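Trays, again

4 May 2022

Quick one, kettle's on. Still sorting the desk. Started in December, yes I know.

The big win is shallow trays. White ones, rounded corners, low lip. Got 2 from the discount place in Warnby, then went back for more beacuse they're brilliant. Anything small lives in a tray now. Cubes, dice, screws, the odd bit of Julero set that turns up under the couch. Low lip means you can pick stuff out without tipping the lot on the carpet.

Colour matters too. Orange thing on a white tray, you spot it straight away. Grey thing on a grey mat, good luck.

Mat stays under the tray, stops it sliding around on the white tabletop. Had a cork one from Yaman, crumbs everywhere, binned it. Dark grey is much more forgiving.

Next up is the drawer, about 28 dead pens in there and a Mondwood catalogue I never opened. Might do labels. Might not, my handwritting is shocking. Anyway tea's ready, more when the drawer's done.

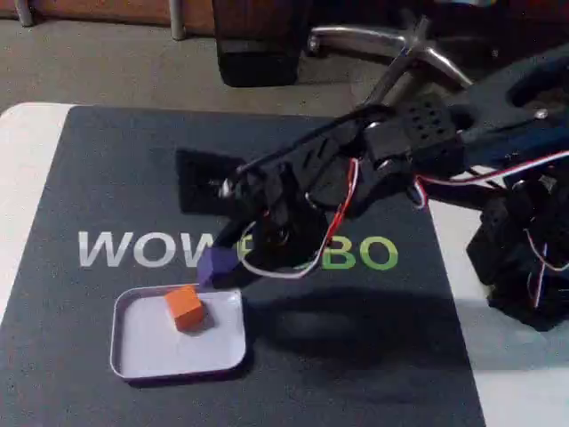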